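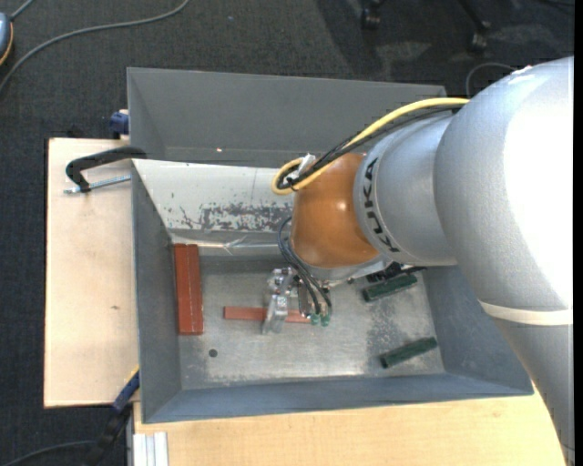 VISITING US / OPEN AFTERNOON FAQ

Your questions about the Oltard robot open afternoon

We're opening the robot workshop again in January and the questions have already started coming in, so we've put the usual ones together on one page. If yours is missing, write to Emese Csonka using the contact form and she'll get back to you (she really does read them all).

What will I see?

A robot arm picking blocks out of a big metal bin! It sounds simple and it is one of our favourite things to watch. The blocks lie at whatever angle they happen to land, so every pick is a small puzzle: which one to go for, how to turn the wrist, how to get the fingers down without bumping the sloping sides. Emese and Anikó Mészáros run the demonstration between them and talk you through it while the arm is working.

What time does it start?

Doors open at 1 pm and the first demonstration is at 1.30. We run 4 in the afternoon, each with the same talk at the start, so you won't miss anything by coming to a later one. Last entry is at 4.15.

How long should I allow?

A demonstration lasts 19 minutes if there are no questions. There are always questions. Give yourself an hour, more if you want to see the Skoklow bench next door, where our students show their own smaller projects.

Do I need to book?

Yes please. We have 80 places for the whole afternoon and they went quickly last year. Booking is free. If you can't come after all, cancel through the link in your email so that the place goes to someone on the waiting list.

Can children come?

We'd love them to. Children of 8 and over can stand at the front line with an adult next to them. Younger ones are welcome too, but we ask that they stay on the raised step at the back, which gives a better view down into the bin anyway. Ear defenders aren't needed. The air supply makes a hiss now and then and some small visitors jump the first time.

What sort of robot is it?

The arm is a KUKA, silver with a bright orange wrist joint. People tend to expect something enormous or something tiny, and then they want to know about the cables. The thick yellow one looping over the wrist gets asked about more than the robot does! Looking after cables is a big part of the job here: they have to follow the arm through every turn without snagging, and Anikó can talk about this for as long as you let her.

Why are the blocks different colours?

So that we can talk about them easily. "It's going for the green one" is much quicker to say than "it's going for the one by the right-hand wall". You'll find rust-red and dark green ones among them, and a thin reddish-brown bar as well, a different shape altogether from the chunky blocks. Try guessing which piece it will choose next. We still get it wrong.

Does it ever drop one?

Oh yes. We don't hide it and we don't stop the demonstration when it happens. A miss is often the most interesting part of the afternoon, and Emese will usually pause and ask the room what they think went wrong. Some very good answers have come from the under-tens.

The bin looks rather battered. Is that on purpose?

The scratches come with the territory. A shiny new bin would be prettier, but worn metal, glare and dark patches are what you get in a working factory, and we like people to see the task with its rough edges. It is also clamped, so please don't lean on or fiddle with the handles.

Can I have a go at driving it?

Not the big arm, sorry. You can have a go with the Allidar, our table-top trainer, which is slow and friendly and has a large stop button. Expect a short queue.

May I take photos?

Of the robot, as many as you like. No flash while the arm is moving, and please ask before photographing other visitors or their children.

Is it step-free?

The workshop is all on one level, with carpet throughout, and there is a ramp at the Pálfi entrance. Chairs are available for every demonstration. Tell us when you book if you'd like one kept near the front.

Can I bring a school group?

Not on the open afternoon itself, there just isn't the room, but we run separate visits for schools in term time. Use the form and put "school visit" in the subject line.

Is there anything to eat?

Tea, coffee, squash and biscuits in the Pálfi room from 2 pm. No food or drink in the workshop, please.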